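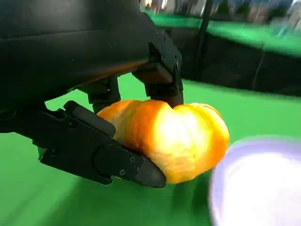 Fig. 1. Wrist view. Two-finger grip on a lumpy orange object, green tabletop.

Robot Skills from People, Unit 4
Showing the Arm What to Do: By Hand or From a Distance
Notes by Cempaka Rahman

Read before the lab. Bring your doubts with you.

4.1 What the sales pitch says

You will hear that anyone can teach a robot now. Take the arm by the wrist, or pick up a controller, do the job a few times, and the machine learns it. The Gondero brochure on the course page says this on its first page and again on its last. I have used these systems for long enough to think the claim needs a lot of trimming. A recording of a person doing a job is a record of joint angles, finger openings and pictures. Whether the job is in there is a separate question, and most of this unit is about that question.

4.2 By hand

In hand guiding (also called kinesthetic teaching) the motors go slack enough that you can push the arm around while it logs its own position. People like it because you feel contact directly. The trouble starts with the cameras. Your arms and sleeves end up in the view, and they won't be there when the robot works alone. You also tend to push with two hands, so the paths come out slow and strangely shaped. Heavy arms are worse. Try a full reach across the table with the Sutanto arm and see what your path looks like.

4.3 By remote control

Here the operator stays out of the way and drives the arm with a second, smaller arm, a handheld controller or a keyboard. The pictures are cleaner. What you lose is touch. Most cheap rigs send no force back, so the operator judges the squeeze by eye.

Go back to Fig. 1. One fingertip is against the lower left side of the object and the other is pressing into the top, where the surface creases. Is that a good grip? You can't tell from one picture. The crease might mean soft skin and a gentle hold, or it might mean far too much squeeze. It could also just be the shape of the thing. If you can't decide, ask yourself why you expect a network to decide from the same pixels. Some groups answer that it sees a whole sequence plus the finger opening. Fair enough, but finger opening is still not force.

Notice the light as well. The right side of the object is washed out almost to white. A person looks past that glare without effort. A policy trained under one lamp may come to depend on it.

4.4 How many demonstrations?

Last May's class recorded 531 pick-and-place demonstrations with the Stevero controller. After we threw out the ones with dropped frames, wrong labels or an operator who plainly changed their mind halfway, we had 350. The policy trained on those succeeded in 65 percent of test trials with the objects it had practiced on. We then moved the table lamp and ran 13 more trials. I will show you those in class. They are not flattering.

I don't give you these numbers as a law. It was one class, one arm and one room. Papers that report a much higher score often test on the same table, with the same objects, started from nearly the same spots. Read the test section first.

4.5 Things that go wrong in the recording

Hesitation. Operators pause above the object to line up. The policy learns to pause, and sometimes never stops pausing.
Mixed habits. One student grasps from the side, another from the top. Averaged together, you get a grasp that is neither.
No mistakes. Tidy demonstrations never show how to recover from a slip. Record some recoveries on purpose.
Late labels. Write down success or failure right after each take. Memory is generous.

4.6 For the lab

Each pair records one set by hand and one by remote control, same task, same start positions. Swap operators halfway and log who drove. Use the Gundatico sheet for labels, and keep the failed takes in a separate folder.

Hand in one page on which set you would trust and what evidence you have for that. "It felt smoother" is not evidence. If neither set convinces you, say so and explain what you would record next.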